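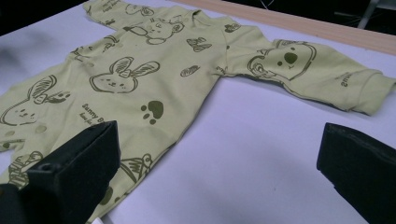
How do you fold a baby romper so it stays folded? Lay it flat on its front, bring both sleeves across the back, then fold the legs up to the neckline and stop there.

I got that from the woman who runs Ruvalard, a secondhand babywear shop in Clavby, when I went in last week meaning to stay ten minutes (I came out with two hats and a cardigan). She folds all day long and she has opinions!

"People roll them," she told me. "Rolling's fine for a suitcase. In a drawer they come undone the minute you go looking for a vest."

She gets through 400 pieces in a busy month, and rompers are the ones she likes best, long sleeves especially.

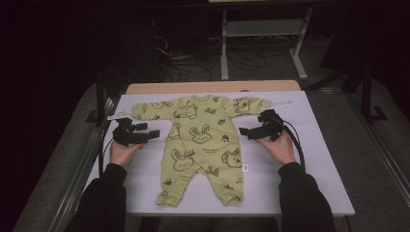 Before any folding she smooths everything from the middle outwards, sleeves first, and she's strict about cuffs. "Get the cuffs straight and the rest follows. If it's twisted at the wrist you'll have a lump in the pile."

I asked about prints, because I'm hopeless with anything covered in bunnies and bears and buy the lot. She laughed and said those go quickest, usually within 4 days, and she likes to leave a face showing on top of the fold so parents can spot it half asleep.

My own drawer took me 35 minutes that evening. The vests are still in a heap.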